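Home | Topics A–Z | Rooms | Play | Search

Toy bin

A toy bin is an open container, usually low and without a lid, used at home for keeping small toys together between one round of play and the next.
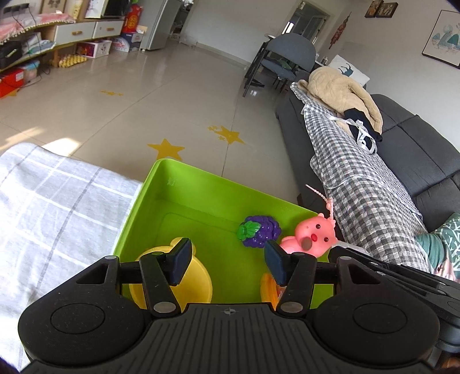
The toy bin is one of the great simple inventions of the family living room! Its whole charm is the open top: a child can see everything at once, reach in, and drop it all back without sorting a thing. Plastic is the most common material, often in colors loud enough to find from across the room, such as the lime green bin with purple toy grapes and a pink toy animal in it, set near a sofa on a tile floor with yellow star stickers. Fabric, wicker and wooden bins are also widely used, and each has its fans.

Size and shape

Bins for toddlers are kept shallow so that short arms can reach the bottom (a deep one soon becomes a place where puzzle pieces go to live). A rounded rim is kinder to hands. Many families keep 2 bins going, one in the living room and one in the bedroom, and swap the contents every few weeks, so that old toys come back feeling wonderfully new.

What goes in

Play food, plastic animals, cups, balls and stacking pieces all do well in an open bin. Board games, crayons and anything with very small parts are better off in a box with a lid. Beaded strings and cords tend to wind around everything else and are worth lifting out first.

Tidying as a game

Leif Dahlgren's handbook The Low Shelf, published by Fermont, gives a lively chapter to bins and suggests a game in which the child puts away toys of one color at a time. He recommends starting with 4 toys and building up to 20, and his chapter on floor markers, where stickers show the bin's "parking spot," is a delight.

Care

Plastic bins can be wiped with warm soapy water and dried before the toys go back in. Fabric bins should be shaken out and washed according to the label.

See also: Play food; Toy chest; Floor stickers

Filed under: Children's rooms, Storage, Toys

Back to top | Contact the editors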